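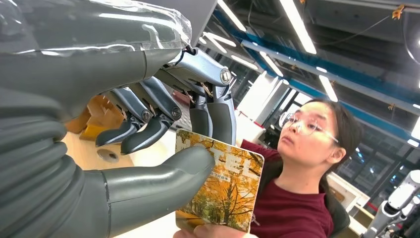
Autumn trees in yellow and orange on the cover of the small book.

RARINE BRINGS OUT POCKET BOOK OF WOODLAND WALKS AT CLASWOOD

For release: November

Rarine, the small press based in Rorach, has published a pocket book of walks in and near Claswood, the stretch of mixed woodland north of the town. The book is called Claswood on Foot and goes on sale this week at £7. It contains 20 walks, each laid out on facing pages with a map on one side and directions on the other.

The first printing is 675 copies. The work was done in Rorach by Siddiqui Print, which has printed for the press since it started and also binds its yearly diary.

Claswood on Foot takes the place of the folded walks sheet that Rarine brought out several years ago. Roughly 700 of those were sold before it went out of print. Several of the routes on it can no longer be followed as described. One footbridge has been moved upstream, a car park has closed, and the path along the top of the old quarry now runs on the other side of the fence. Readers who still have the sheet are asked not to rely on it for the quarry section.

The new book was planned from the start to go in a coat pocket. An earlier version was made up in a larger size with photographs on every spread, and was tried out on several of the routes last winter. Walkers liked the photographs but found the book awkward to hold open in wind, and most of them ended up leaving it in the car. The pictures inside have been cut back to one for each season. The cover is given over to a photograph of autumn trees, their leaves golden-yellow and orange, with dark trunks and pale sky showing between them.

"We had four cover pictures up on the office wall for about a month, one for each season," said a spokesperson for Rarine. "Spring was the early favourite. When people came in we asked them which one they would pick up in a shop, and they went for the autumn one, so that settled it. It is also when most people round here go to Claswood."

The walks range from a short loop of under a mile, suitable for pushchairs in dry weather, to a full day out that leaves Rorach by the canal and comes back over the ridge. Seven of them start from a bus stop. Times are given for the return bus where the service is not frequent, with a note telling readers to check before setting out.

Every walk was done at least twice while the book was being put together, once in each direction. Where a path is hard to find from one end, the directions say so and give the easier way round. Stiles are marked on the maps, as are gates wide enough for a wheelchair and places where dogs need to be on a lead. Steep ground is shown with a plain grey shading. Contour lines were left off after walkers who tried the maps said they made the smaller paths difficult to see.

There are notes on where to find the oldest beeches, which tracks hold water after rain, and which parts of the wood are closed for felling in most winters. A page at the back lists places to get something to eat. The list was up to date when the book went to print, though two of the cafés keep shorter hours between now and Easter.

The last few pages are blank and ruled for notes. These were asked for by a reading group that used the old sheet for its monthly walk and had been writing on the back of it.

"People write down what they saw, or that the gate was locked, or that they left a glove on the wall," the spokesperson said. "We would like to hear about the locked gates in particular. If a route has changed we will put a correction on our website and alter it when we reprint."

A reprint will be considered in the spring. Rarine does not plan an electronic edition at present. Phone signal is poor across much of the wood, and the press has taken the view that the paper book should come first. A large-print version of the directions, without maps, can be supplied on request at no extra charge to anyone who has bought a copy.

Claswood on Foot is the first in what Rarine hopes will be a short series of books in the same size. A second, on the canal between Rorach and the coast, is being walked now. Its publication date will depend on repairs to the towpath, parts of which are shut. No title or price has been set.

To mark publication, Rarine will lead a free walk on Tuesday, starting at 10.30am from the main gate at Claswood. It follows walk number four in the book, which is just over three miles long and mostly level, with one flight of steps near the end. Stout shoes are advised. Dogs are welcome on leads. There is no need to book, but school parties and other large groups are asked to get in touch first so that a second leader can be found. The walk will go ahead in rain. It will be called off in high winds, in which case a notice will be put up on the gate and on the Rarine website by 8.30am.

Copies will be on sale at the end of the walk. Payment can be made by card or cash.

The book can also be bought from Rarine's office in Rorach during opening hours, from the town's two bookshops, and by post. Postage within the UK is charged at cost. Shops wishing to stock the book should contact Rarine for trade terms. Orders from schools and libraries are dealt with separately and are sent out post free.

NOTES FOR EDITORS

Rarine is an independent press in Rorach. It publishes local history, walking guides and a yearly diary.

Claswood on Foot is a paperback with maps throughout. It is printed by Siddiqui Print, Rorach. Price: £7.

Review copies are available to newspapers, magazines and walking groups that publish a newsletter. Please say where the review is likely to appear and whether a sample map is wanted for reproduction. Maps may be reproduced once, at no larger than the printed size, with a credit to Rarine.

The cover photograph may be used alongside coverage of the book. Please do not crop out the title if the whole cover is shown.

Press enquiries should be made to the Rarine office, which is open on weekday mornings. Messages left in the afternoon will be answered the next working day.

ENDS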